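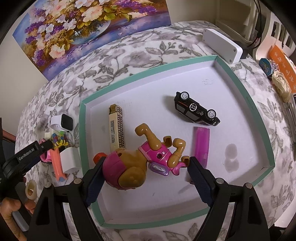
4.2 What people keep in the catch-all

I'll admit I came to this section with a hunch, and the hunch was wrong. I figured that the small-stuff container by the bed or the front door (I've been calling it the catch-all since my pilot interviews, and the name stuck) would be mostly keys and coins. Keys did show up, sure. But when I went through the 1,382 diary entries from the Pumell households, the biggest group by far was things with no job at the moment: chargers for something in another room, pens, tape, a lighter in a house with no smokers, a toy that belonged to a kid who'd moved on to other toys.

I coded 559 of those entries as "resting," meaning the person writing the diary couldn't name the last time they'd used the item and also didn't want to throw it out. That second half matters a lot to me. Earlier work on household clutter tends to lump resting items in with trash that hasn't made it to the can yet, and I don't think the diaries support that at all. People were fond of this stuff! One Holtach participant wrote half a page about a dead watch. Another apologized to me (in a diary, which I loved) for having three tape measures and then explained why each one had to stay.

Figure 2. Mixed small items in and beside a shallow tray on a bed, among them two lighters, a toy car and a toy dog in a helmet.

So what makes something land in the catch-all in the first place? Size is the obvious answer, and it does most of the work. If it fits in a closed hand, it's a candidate. But I kept running into items that had a perfectly good home somewhere else and still ended up in the tray or the bowl or the drawer. Scissors were the classic case. Nearly every household in Karska had a set place for scissors and could tell me where it was, and then the diary would have them by the bed for a week and a half.

My reading, and I'd be happy to be argued out of it, is that the catch-all works on the clock of the person and the proper place works on the clock of the house. When you're tired and emptying your pockets, the walk to the kitchen drawer is a real cost. The tray is right there. You tell yourself it's just for tonight, and then tomorrow's pocketful goes on top and the scissors drop out of sight. I heard some version of "just for tonight" so often in the interviews that I ended up making it a code of its own.

The sort-out is where things got fun. I'd asked everybody to write an entry whenever they emptied the container all the way, and I expected a tidy little list of what stayed and what went. What I got was a lot of entries that started with sorting and wandered off into something else. People tip everything onto the bed or the table, find an old toy or a ticket stub, and then they're texting a sister about it. The Hakala diaries were especially good on this. Several writers there described the spread-out stage lasting all evening, with half the pile going back in more or less as it came out.

I did look at whether households with kids sort differently, and they do, a little. Toys get a second vote. An adult will set a toy aside to give away and a child will put it back, sometimes 2 or 3 times over the diary period, and I never once saw the adult win that one in writing. Households without kids had toys too, by the way, which I hadn't planned for. My coding sheet had toys under "child's item," and I had to go back and fix that by hand in November, after I'd already run the first set of tables.

One caution before moving on. Diaries lean toward what people notice, and a catch-all is pretty much built out of things people have stopped noticing. A hair tie that sits in the bottom of a bowl for the whole study may never get written down. I tried to get at this with the home visits, where we emptied the container together and went item by item, and those visits did turn up more resting items than the same household's diary had. I only managed 7 of them, though, so I've kept the visit data out of the main table and put it in Section 4.4, along with the item list from each one.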